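Leseck publishes its buying guide for small robot cells, including the part where you wait for a bracket

CENMONT, June – Leseck, which plans and budgets automation equipment for workshops, colleges and small manufacturers, has released a free planning guide for people about to buy their first robot arm. The company would like it known that the guide contains very little about robot arms.

Most of its pages are taken up by everything else on the invoice. Tables, fixtures, fingers, cable covers, air lines, spare fingers, training time, floor space, the electrician, and the second visit from the electrician each get their own section. The arm gets two pages and a reminder to check the ceiling height.

The guide grew out of project reviews at Leseck's Cenmont office, where staff went back through 13 completed equipment plans and compared the first budget with the final bill. In every one of them the arm came in at the quoted price. What had moved was the line marked "miscellaneous," a word the guide now asks readers to strike from their spreadsheets and replace with nouns.

"A robot arm is the easiest thing in the room to buy," the company says in the guide's introduction. "It has a brochure. The plate you bolt down in front of it has no brochure, and you will order it late."

The guide puts a good deal of weight on the work surface. Leseck recommends that buyers settle on a table with a regular hole pattern before they settle on anything that goes on top of it, and that they pay for a removable board over the part where the work happens. Boards get scratched, drilled in the wrong place and repurposed. Tables are harder to explain to the finance department. The same chapter suggests doing early trials with cheap, simple shapes in a few colors, and holding off on real parts until the arm can be trusted near them. A set of toy blocks costs less than one dented casting and can be expensed under almost anything.

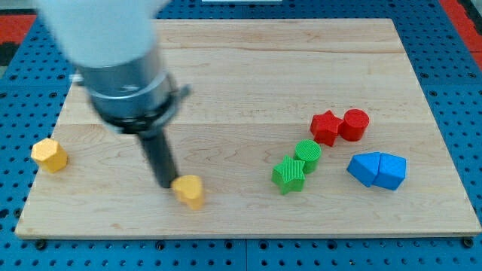 Bjarnason, which makes fixtures and was sent a draft for comment, replied that the chapter was fair but too kind to customers. The company asked that the guide say plainly that a fixture cannot be quoted from a phone call describing the part as "sort of roundish," and that a drawing sent after the purchase order is a drawing sent too late. Leseck has added both points. It declined a third request, to print them in red.

Bjarnason also questioned the draft's advice on fingers and end tools, which had allowed for a single set. The published version allows for 2 sets from day one, with the second kept in a drawer whose location is written down. Plain fingers are recommended for the first months. Buyers who want something more elaborate are asked to write one sentence saying what it would pick up that a plain one can't, and to leave the sentence on a desk overnight before signing anything.

On scheduling, the guide is blunt. Leseck advises adding 30 days to whatever delivery date the last supplier in the chain has promised, and not telling the supplier. It includes a blank calendar page for the purpose. A separate worksheet covers the weeks after delivery, when the arm is on its stand, the budget is spent, and the people meant to run it are still booked on other work. Those hours belong in the plan too, the guide says, along with the hours of whoever will be covering for them.

There is a short chapter on used equipment, which Leseck supports in principle. Ask for the controller manual, ask for the date of the last service, and ask to see the arm move. If the answer to all of these is "it was fine when we unplugged it," the guide suggests a lower offer.

The worksheets were tried out at Pollholm, a shared workshop planning a cell for light sorting and placing. Pollholm's first draft had one line for the arm and one line for "setup." After filling in the worksheets it had a page and a half, a larger total and a smaller arm. The workshop chose a shorter reach once it had measured how far anything needed to travel, and moved the difference into lighting and a second work board. It also found that the door was narrower than the table, a discovery the guide now encourages readers to make earlier, with a tape measure.

Leseck does not sell robot arms and takes no commission on them. It does sell planning hours, and it acknowledges that a free guide telling people to plan more could be seen as convenient. Readers who fill in every worksheet and find they have no need to call are asked to let the company know, so that it can worry about this properly.

The guide is available as a download at no charge. A first print run of 1,000 copies, spiral bound so that it lies flat next to a keyboard, will be sent to technical colleges and shared workshops on request. Schools ordering for a class may ask for the worksheets on their own. The printed edition has a pocket inside the back cover for receipts. Early readers have said the pocket is too small.

An update is planned once enough readers have sent in their own before-and-after budgets. Figures may be submitted without a company name, and Leseck expects that most will be.

About Leseck
Leseck helps small organizations plan, budget and schedule automation equipment. Its office is in Cenmont, on the upper floor, reached by an elevator that was measured in advance.

Press contact
Leseck press desk, Cenmont. Review copies and blank worksheets on request.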